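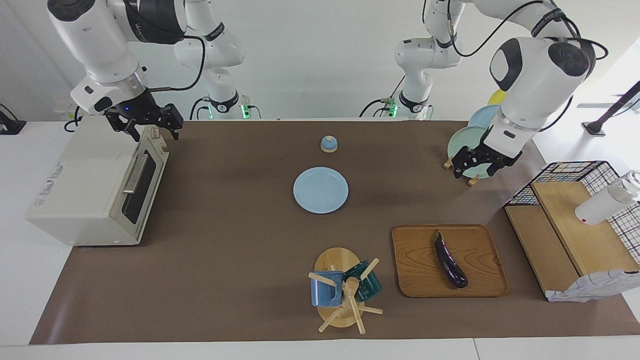
Notas del ponente: "El planificador siempre tiene razón (hasta que hay un plato)"
14 de enero de 2025 | Por Mayuree Meesuk
44 veces compartido | 2 comentarios

Diapositiva 1. Saludar. Decir el título despacio. Si alguien se ríe, seguir; si no, seguir también.

Presentar Clurnurine: nuestra capa de planificación para dos brazos que comparten mesa. Roald Kristiansen escribió el primer prototipo en junio y todavía defiende dos de sus funciones. No decir cuáles, está en la sala.

Diapositiva 2. El problema. Dos brazos, una mesa y muchas cosas que cualquier adulto esquiva sin pensar. El escurreplatos es el caso que más me gusta: dos platos de pie, el azul claro detrás del verde pálido, y la pinza cerrada en el borde inferior del verde, pegada a las clavijas. Para la percepción, los platos se tapan unos a otros. Para el control, las clavijas son paredes. Para el planificador, todo va estupendamente. (Pausa.)

Diapositiva 3. Colisiones. Explicar el volumen reservado: cada brazo pide un trozo de espacio y el otro se aguanta. La primera versión reservaba tanto que los brazos se cedían el paso como dos vecinos educados en un portal. Ahora reservamos por tramos de trayectoria y lo revisamos cada 100 milisegundos.

Ojo con el árbol de tazas. Los palitos finos desaparecen de la nube de puntos si el filtro es agresivo. Si no lo es, aparecen palitos donde no los hay. Bendico, nuestro módulo de percepción, guarda las dos versiones y el planificador se queda con la más pesimista. Roald lo llama prudencia; yo lo llamo mi carácter.

Diapositiva 4. Agarres. Generamos 2,000 candidatos por objeto y descartamos casi todos. La berenjena, en su bandeja, es agradecida: alargada, sola, sin clavijas. No enseñar solo la berenjena. En la charla de Talavera lo hice y la primera pregunta fue demoledora.

Diapositiva 5. Herramientas. Enseñar el visor de Brelbridge con la línea de tiempo de ambos brazos. Si el wifi falla, pasar a las capturas y no pedir perdón tres veces como el año pasado.

Preguntas probables: latencia (sí, lo sé), por qué no aprenderlo todo de extremo a extremo (respirar), licencia (contesta Roald).

Contacto: Mayuree Meesuk, equipo Clurnurine | © 2025 | Volver arriba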